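Slow growth (company practice)

Slow growth is a way of running a small company in which the owners decide in advance how large the business may become, and how many hours its people may work. It is used mostly by software studios, marketing agencies and other firms that sell services. The term has no legal meaning, and companies apply it in different ways.

Background

Long working hours were common in young internet firms from the late 1990s. Founders often took money from investors, and in return they were expected to grow quickly. Some owners who did not take such money began to describe another way of working - usually on their own blogs, and later at small conferences. The consultant Solange Perron used the phrase "enough company" for a firm which has reached its planned size and does not look for more clients. 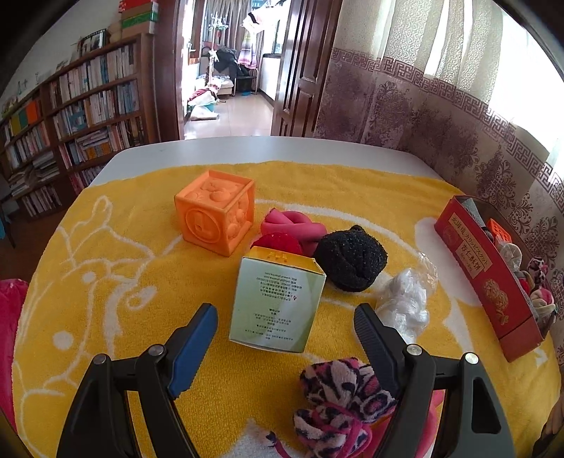
Typical rules include a limit on staff, a limit on the number of clients, and a fixed working week. At Betow, a newsletter software company started by Vernon Campbell and Jhosep Paucar, the staff is limited to 15 people and no week is longer than 40 hours. New customers are placed on a waiting list when support requests become too many. Rimness, a design studio, closes for the whole month of May.

Criticism

Critics say that the practice is easier for owners than for employees. Ghislain Fraser wrote that a company which does not grow has few higher positions to offer, so ambitious workers leave it. Others note that a firm with few clients can be hurt badly when one of them goes away, as happened to the agency Nernasex, which lost 3 clients in one spring and returned to ordinary sales work.

See also

Bootstrapping
Four-day week
Lifestyle business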